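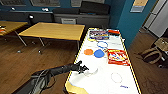 Jikness Household Words is a list of what people in one town call the ordinary things in their houses. It started as an argument between Busisiwe Shezi and me over whether the end of a loaf is a heel or a knocker, and it has since grown to over 600 entries without settling that question. The rule is that a thing gets an entry if two households call it something different and at least one of them is annoyed. Snack bags are the worst offenders. A crinkled one like the red and yellow bag on the white table is a packet, a crackler or a rustle depending on which side of Gistivcombe Road you grew up on, and we have letters from all sides.

Version 2, released 2 July 2020

What is in the folder

words.csv: the main list, one row per word. Columns are word, thing, street, who_says_it, who_objects. The last column is often the longest.
sayings.csv: whole phrases, mostly things shouted up stairs.
disputed.txt: entries where the contributors have stopped speaking to each other. Please read it before you open an issue.
old/: version 1, kept because Urmas Rebane cites it in his newsletter and will not update the link.

How the words were collected

Gerrit Pillay and Tõnu Paulauskas went door to door with a notebook, beginning in January, a month they chose themselves and complained about throughout. People were asked to name things in their own kitchen, hallway and shed. We wrote down the first word they gave, then the word they gave after somebody in the next room corrected them. Both are in the file.

Spelling is ours. Most of these words had never been written down, and a few contributors feel they should have stayed that way.

Kitchens

The kitchen rows are the fullest part of the list. The lever on a faucet has more names than the faucet does, and the sink itself is a trough, a basin or "the pot hole," the last being confined to the Mokgethi end of town.

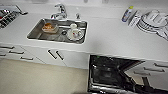

Steel sink and single-lever faucet. See rows tagged "trough."

Known problems

The street column is blank for anyone who moved during the survey. Ruan Nel appears under two spellings and says both are wrong. The tag "shed" was applied to several garages. Sorting by who_objects will put Urmas first whichever direction you choose; we have looked into this and it is simply how much he objects.

Using it

Free for anything except the Edasar pub quiz, which has caused enough trouble. If you quote a word, quote the street with it. Corrections go to Busisiwe, who reads them all and accepts a few.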